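5.3 Loss of tracking over glossy tabletops

The failure that cost us the most time turned up in the cloth-folding sessions, and we would like to describe it at some length, because other groups working with hand-held grippers may well run into the same trouble. The Gendale set contains 21 sessions of towel handling. In 6 of them the estimated path of the gripper drifted away from its true path while the operator was reaching down toward the table, and in the worst of these the drift went on growing until the tool was set back on its dock.

At first we blamed the clocks, and a good part of August went into checking them (they were fine, and we are now very sure of that). What finally pointed us in the right direction was a slow and rather tedious replay of the bad sessions next to the good ones. The drift began when varnished wood filled most of the fisheye view and ceiling lights showed up in it as bright patches. Reflections of this kind slide across a surface as the camera moves, and the Floltik tracker was happily picking them up as fixed corners. With few honest corners left to outvote them, the pose estimate simply followed the glare. A striped cloth such as the one in Figure 4 ought to help, and sometimes it did, but a cloth that is being pulled about is hardly a landmark either.

The matter became a safety question when we played the recorded paths back on the Jara arm. One drifted path placed the tabletop 20 mm lower than it really was, and the arm pressed its fingertips into the wood until the force limit stopped it. The limit did its job and the only harm was a bent finger pad, but we had been standing closer than we should have, and we moved the operator's chair back that same afternoon.

We now mask saturated regions before corners are picked, and we throw out any stretch in which fewer than 20 corners survive the mask. Playback on the arm also begins with a slow pass above the table, so that a wrong height shows itself early.

Figure 4. Wrist view over a glossy wooden surface with a striped cloth, showing two glare spots.

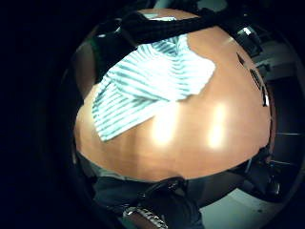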